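Jelturano Robotics Club
Newsletter, July 2025

Summer project: clearing the counter

The club has spent the weeks since May on one job, which is getting a robot arm to tidy a kitchen worktop in simulation. Members write the code at home during the week and we run it together on the club machine at the Tuesday session. The project is called Kincaid and it follows on from last year's block stacking.

The task sounds small. The arm has to find an object, pick it up and put it down in the right place without knocking anything over. Blocks were easy to grip because they were all the same size. Kitchen things are not, and most of the early runs ended with a cup on its side.

By the end of June we had logged 3,694 runs. Of these, 1,859 finished with the object where it should be. The rest were mostly missed grips, with a smaller number where the arm reached its joint limits and stopped. The full log is in the shared folder, sorted by object, and anyone writing up their part should use that copy and leave the older spreadsheet alone.

Members are working in four groups:

Grasping. Choosing where the two fingers close, and how far to open them first. Cups are going well. Flat things such as plates are still poor.

Path planning. Moving the arm along the counter without clipping the taller items. The group has slowed the arm to 70 per cent of its earlier speed and will put it back up when the collisions come down.

Scene building. Laying out the worktop and changing the lighting between runs. The current layout uses a Franka Emika arm beside a marble counter, with two white cups, a blue soap dispenser, a plate, a pen and a computer mouse among the objects. 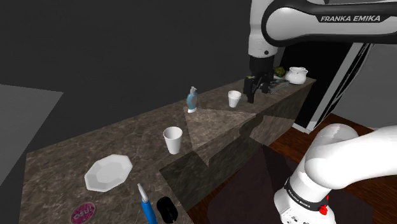 Scoring. Deciding what counts as a finished run. The rule at present is that the object must be upright and inside the target area when the gripper lets go. The group would like comments on this before the next round.

Jevard Cup entry

We have entered Kincaid for the student section of the Jevard Cup. Entries need a short video, the code and two pages of notes. Please send your notes as plain text, with your group's name at the top.

New members

No experience is needed. Bring a laptop if you have one. Trarnix has lent us a few for the summer, so ask at the desk if you need to borrow one.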